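Dormir no quarto virado para a rua

Mudei de quarto em janeiro. O dos fundos ficou para o escritório e passei a dormir no da frente, que dá para a avenida.

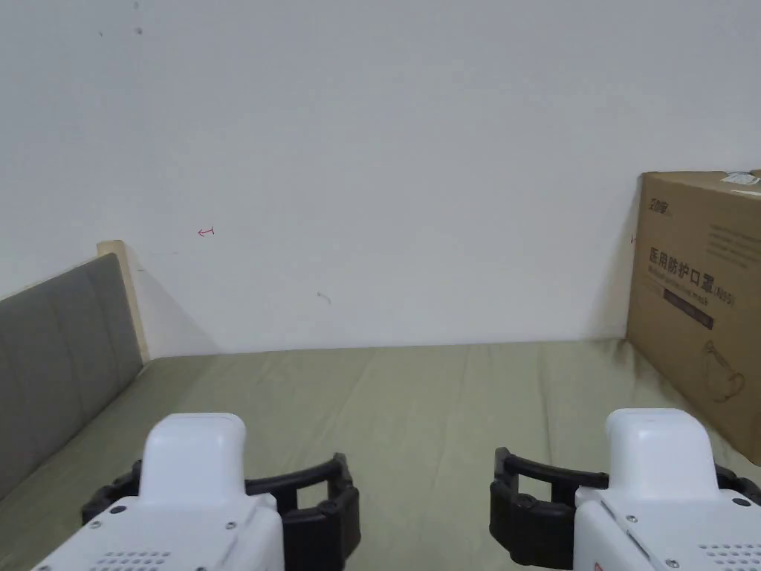 Drahomíra Malý me escreveu que eu ia me arrepender em duas semanas, que ela morou oito anos em cima de um ponto de ônibus e que o corpo não se acostuma, só desiste de reclamar. Respondi que ia tentar mesmo assim.

O primeiro ônibus passa às 4h50. Antes dele há um intervalo bom, de umas duas horas, em que só se ouve a geladeira. Depois vem o caminhão da padaria, que deixa o motor ligado enquanto descarrega, e às seis já não adianta insistir.

Comecei pelos tampões. Os de espuma caíam durante a noite. Os de silicone, da Guveo, ficam no lugar, mas com eles escuto a minha própria mastigação e o coração, e isso me deixou mais acordado do que os ônibus. Uso agora só para pegar no sono de novo, quando acordo cedo demais.

A janela foi a parte cara. É de correr, de alumínio antigo, e tinha uma folga embaixo por onde passava um dedo. Pedi orçamento para vidro duplo na Makton e deu 1373, sem a instalação. Não fiz. Comprei fita de vedação e uma cortina pesada, gastei 200 no total, e o barulho caiu o suficiente para eu deixar de distinguir as conversas na calçada. As motos continuam iguais.

Também mudei o horário. Eu lia no celular até meia-noite e pouco e agora apago a luz às dez e meia. Nas primeiras noites fiquei olhando para o escuro – depois o sono foi chegando mais cedo, sem muito esforço. Cortei o café da tarde e voltei atrás na mesma semana.

Drahomíra perguntou de novo outro dia. Contei que acordo duas vezes por noite, contra quatro ou cinco no começo. Ela acha pouco progresso e recomenda um ventilador ligado o ano inteiro, virado para a parede, só pelo som. Vou pegar emprestado o da minha irmã no fim de semana e testar.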